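**Call for participants: portrait rating study, round 3**

Satden is looking for people to look at faces. Well, photos of faces. We run studies on how camera choice changes the way a portrait gets judged (trust, warmth, age guesses) and we need raters for the summer round, plus a smaller group of people willing to sit for portraits.

Raters first. All online, done from home on a proper monitor. No phones please, the screens are too small and the colours go everywhere. You get pairs of portraits, same sitter, different lens or sensor, pick one, next. Takes 29 minutes if you don't dawdle. We want 1000 raters in total, aged 18 and up, living in Australia. Glasses fine. Colour blindness also fine but tell us on the form.

Sitters: Baltlow studio only. One session, plain dark top, no logos, hair off the face if you can manage it. You'll be shot on several bodies back to back under the same lights, so expect a fair bit of sitting still. Parking out the back off the laneway, ring the bell twice.

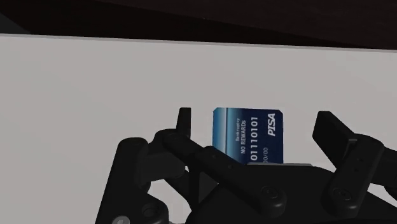 *Blue card, grey surface. Render.*

Pay: gift card for raters, sent by email once your set is checked. Sitters get theirs on the day, plus tram or petrol costs within reason (keep the reciept).

Not eligible if you:

- work in photo retail or shoot portraits for money
- did the July round, either group
- have a close relative on the Stirnetden panel

Your portrait goes into the Yin set, about 4000 images so far, used for research and never sold on. You can pull out any time before the set is locked. After that we can't seperate individual files, so have a think before signing.

To apply, fill in the short form on the Satden participants page. Put RATER or SITTER in the first box, not both. Sitters add two times that suit, mornings are filling up.

Posted December 3, 2020. Form stays open until places are gone.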